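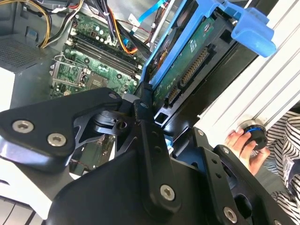 Anhang 1: Gehäuse liegend, Prozessorsockel leer

Ticket 482 — Rechner startet nicht, kein Bild
Gemeldet von: Huiling Mao
Bearbeitung: Damian Fuchs

09:40 Lüfter laufen an, nach 2 Sekunden Abschaltung. Kein Signalton.
10:05 Netzteil getauscht, Verhalten unverändert.
10:30 CPU ausgebaut. Kontakte im Sockel mit der Lupe geprüft, kein Befund. Wärmeleitpaste war fast vollständig eingetrocknet.
11:15 Speicherbänke einzeln geprüft — ohne Ergebnis.

Status: wartet auf Ersatzboard von Stekau. CPU liegt beschriftet in Fach 96.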